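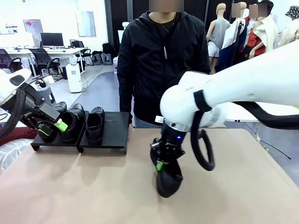

Forum > Logistique et retours > Automatisation au poste

Sujet : Deux bras pour l'appairage des chaussures, retour après trois mois

mirabelle_quai4
Bonjour à tous, je travaille aux retours chez Stirnia (chaussures et prêt-à-porter) et depuis janvier on a un poste à deux bras pour remettre les paires ensemble. J'avais promis un retour dans l'autre fil, le voilà, et je préviens, je suis conquise !

Pour ceux qui ne connaissent pas le métier : les chaussures essayées nous arrivent en vrac, souvent dépareillées, et il faut retrouver la jumelle, vérifier la pointure, poser sur le plateau, mettre en boîte. Le noir verni, c'est le pire. Tout se ressemble, tout brille, et au bout de deux heures on ne voit plus rien. Sur la photo c'est justement du noir : une chaussure dans la pince de droite, pointe en bas, les autres sur les deux petits plateaux.

Ce qui change pour moi : je ne fais plus l'appairage toute la journée. Je suis derrière la table, je surveille, je reprends les cas douteux, et surtout je fais le contrôle qualité que personne n'avait le temps de faire avant (semelles, coutures, odeurs, eh oui). Mes poignets me disent merci.

tournevis_doux
Merci pour le retour ! Côté cadence, ça donne quoi ?

mirabelle_quai4
Moins vite que nous, je ne vais pas mentir. Notre meilleure journée au poste robot, c'est 471 chaussures. À la main, une collègue en forme dépasse ça sans forcer. Mais le bras tient le même rythme à 16 h qu'à 8 h, et ça, moi, je ne sais pas faire.

PalanSec
Je vais être le grincheux du fil. Chez nous, Torkance a installé quelque chose de comparable et on nous a tenu exactement ce discours : « vous ferez des tâches plus intéressantes ». Résultat, deux intérimaires non renouvelés et ceux qui restent passent la journée debout à regarder une machine. Surveiller, c'est fatigant aussi. On s'ennuie et il faut quand même rester attentif.

mirabelle_quai4
@PalanSec je te rejoins sur la fatigue, la première semaine je rentrais avec la tête comme une pastèque. On a demandé des rotations toutes les heures et on les a eues. Pour les effectifs, chez nous personne n'est parti, mais je ne peux parler que de mon équipe.

PalanSec
Pour l'instant. Fais-le mettre par écrit.

zeste_et_colis
D'accord avec PalanSec sur l'écrit, pas d'accord sur le reste. J'ai fait quatre ans d'appairage et j'y ai laissé une épaule. Si un bras peut tenir les chaussures à ma place, qu'il les tienne ! Question pratique : les bouts de doigts verts, c'est du silicone ? On a essayé un préhenseur Laryea et il marquait le verni.

mirabelle_quai4
Aucune idée de la matière, je demanderai à la maintenance. Pas de traces sur le verni jusqu'ici en tout cas. Les soucis viennent plutôt des lacets et des bottines hautes, qui se couchent sur le plateau. Les mocassins, il adore.

tournevis_doux
Et qui corrige quand il se trompe de paire ? Vous avez la main sur le logiciel ?

mirabelle_quai4
Oui, et c'est ma partie préférée. Le module s'appelle Drasum, on valide ou on refuse chaque paire à l'écran et on peut noter pourquoi. J'ai passé 200 remarques le premier mois, certaines pas très polies. Plusieurs ont été prises en compte, par exemple l'ordre des plateaux, qui était pensé pour un gaucher.

PalanSec
Bon, ça, nous, on ne l'a pas. On remplit une fiche papier que personne ne lit. Je veux bien que tu me dises comment vous avez obtenu l'accès.

mirabelle_quai4
On l'a réclamé avant la mise en service, avec les rotations. Je t'envoie notre liste de demandes en message privé ce soir, elle tient sur une page.

zeste_et_colis
Je la veux bien aussi, on a une réunion en mars !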